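Handheld gripper loses soft objects when I slow down – pads, linkage or camera?

Posted in Grippers and End Effectors
Tags: handheld gripper, soft objects, finger pads, wrist camera

tovine_bench

I'm comparing two handheld grippers for recording pick and place demonstrations at home. One is the Flonen two-finger with the riveted linkage arms and blue rubber pads. The other is a Brelstead parallel jaw with bare plastic fingers. Both have the camera mounted so it looks down over the body at the fingers.

On hard things like cartons and fruit they come out close to even. Soft things are the problem. With a plush toy the Flonen gets a good hold if I close it at normal speed. If I close it slowly, the toy starts to turn between the pads and the track I get for the finger width is noisy. The Brelstead doesn't turn the toy, but it drops it more often.

I recorded 122 picks with the Flonen and threw out 23 of them for bad width readings. Nearly all of those were the plush toy or a folded towel. I haven't changed any settings since I unpacked it. The table has a patterned cloth on it and there is a window to the left, so the light is uneven. What I'm working with: 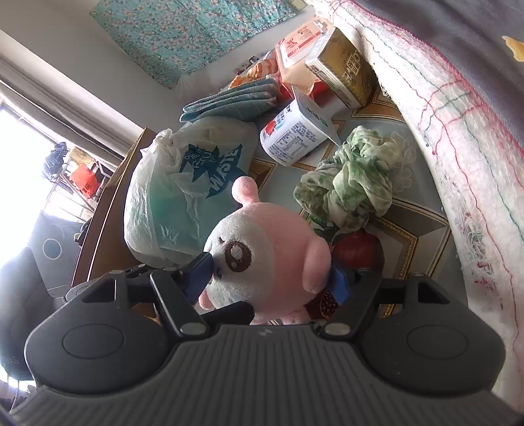
Levente Kerekes

Put the width problem and the turning problem in separate piles. They probably have different causes.

The turning sounds mechanical. Linkage fingers swing a little as they close, so the pads can touch a soft object at the tips first and roll it. Closing fast hides this. Try taking the object deeper between the fingers and see whether it still turns. If it does, check the rivets for play: hold one finger still and wiggle the other. Any side-to-side movement you can feel is too much.

For the width, I'd look at exposure first. A bright window on one side makes auto exposure hunt, and a tracker that follows the fingers by their edges won't like that. Lock the exposure, or pull the curtain and use a lamp. I had the same thing with an Oláh controller and a cheap wide lens. Going to a fixed shutter of 1/1000 got rid of most of it, but I had to add a lot of light. Don't start that high.

Also, 23 out of 122 is hard to read without knowing how many of the total were soft objects. Run the same number of hard and soft picks, same speed, same light.

gripfan69

Just get the Brelstead and glue rubber on it. Linkages are always sloppy.

m_dunmore

I wouldn't glue anything yet. Thick pads on a parallel jaw change the closed position, so you have to redo the zero or every width you record will be off by the pad thickness. Thin silicone tape is easier to undo.

One thing to add to Levente's answer – check what the software thinks "closed" is. If the zero was taken with the pads squeezed hard together, light contact on something soft will read wider than it should. Take the zero with the pads just touching, then again at the end of the session. If the two numbers differ, the pads are creeping or something in the linkage is loose.

tovine_bench

Thanks. There is a little play in the right finger, none in the left. I'll lock the exposure, redo the zero and run both grippers again before I buy tape.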